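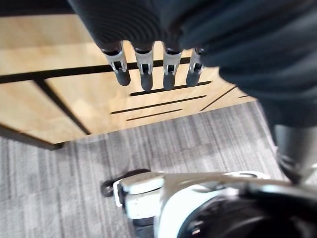

Mano robótica, cuatro dedos hacia abajo.

Foro > Juegos de cartas para móvil > Jirska: mazos y ascenso

Tema: Atascado en 2,000 de copas, ¿merece la pena subir a Clorar?

bosen_tanque
Llevo media temporada en 2,000 copas sin moverme. Mazo actual: Agbeko nivel 9, dos muros, arquero doble, Niebla, Chispa y la carta de robo. Coste medio 3,4. Gano casi todo contra mazos de invocación y pierdo casi todo contra Bosen con escudo. Tengo oro para subir una legendaria y dudo entre Clorar y dejar a Agbeko al 10. ¿Qué haríais?

metadatos77
Agbeko al 10. El salto del 9 al 10 le da 30 de daño por golpe y con eso cambia un umbral importante: el muro básico cae en tres impactos en vez de cuatro. Clorar por debajo del 8 no aguanta ni la primera oleada.

quercus_v
No estoy de acuerdo. El umbral del muro solo importa si el rival juega muros, y en ese tramo de copas los lleva poca gente. Su problema es Bosen con escudo. El escudo absorbe 200 y se regenera a los seis segundos. Agbeko pega fuerte pero lento, el escudo vuelve antes del tercer golpe. Clorar aplica daño continuo y mientras hay daño continuo el escudo no se regenera.

metadatos77
Eso era así antes del parche de marzo. Ahora la regeneración solo se interrumpe con daño directo. Está en las notas, apartado de estados.

quercus_v
Las notas dicen "daño de habilidad", no "daño directo". El veneno de Clorar cuenta como habilidad. Lo probé en partida amistosa con mi otra cuenta: escudo puesto, veneno activo, ninguna regeneración hasta que termina el efecto.

metadatos77
¿Con qué nivel de Bosen?

quercus_v
Bosen 8, Clorar 7. El nivel no cambia la regla, solo las cifras.

lince_gris
Un dato suelto. El escudo absorbe 196 con Bosen 8. Los 200 son con Bosen 9. Parece una tontería, pero la Chispa más un arquero al máximo hacen exactamente 196, así que contra un 8 lo rompes por cuatro de maná y contra un 9 te quedas corto.

bosen_tanque
No sabía lo de la Chispa. Casi todos los que me encuentro son 9, eso explica bastante. ¿Y si cambio la carta de robo por otra fuente de daño?

lince_gris
Yo quitaría Niebla antes que el robo. Con coste medio 3,4 y sin robo te quedas con la mano muerta en el minuto final, cuando se duplica el maná. Niebla solo sirve para tapar un carril y para eso ya llevas dos muros.

pacodelcarril
Niebla no se toca. Sin ella cualquier mazo rápido te abre el carril central antes de que pongas el segundo muro. Lo que sobra es el arquero doble, que ocupa dos casillas y muere con cualquier daño de área.

lince_gris
El arquero doble es lo único que llega a los voladores en ese mazo. Si lo quitas, ¿qué pones?

pacodelcarril
Ballesta. Misma distancia, una casilla, un maná menos.

lince_gris
La ballesta no apunta a voladores desde hace dos temporadas.

pacodelcarril
Cierto, lo retiro. Mantengo lo de Niebla.

metadatos77
He repetido la prueba de quercus_v. Tiene razón en lo del veneno: el escudo no se regenera. Pero el efecto dura cuatro segundos y la habilidad tarda once en recargar, así que hay siete en los que Bosen recupera todo. Solo compensa si encadenas con Chispa dentro de la ventana. Para alguien que juegue a ritmo normal sigo recomendando Agbeko.

quercus_v
Con eso puedo estar de acuerdo a medias. La ventana es corta, pero se aprende.

bosen_tanque
De momento no gasto el oro. Pruebo Clorar al nivel que lo tengo (6) en amistosas, con Chispa y sin Niebla, y luego al revés. Si no rompo el escudo de un 9 subo a Agbeko y listo. Pongo aquí los resultados cuando tenga partidas suficientes.

pacodelcarril
Apunta también el carril en el que pierdes. Con el marcador final solo no se saca nada.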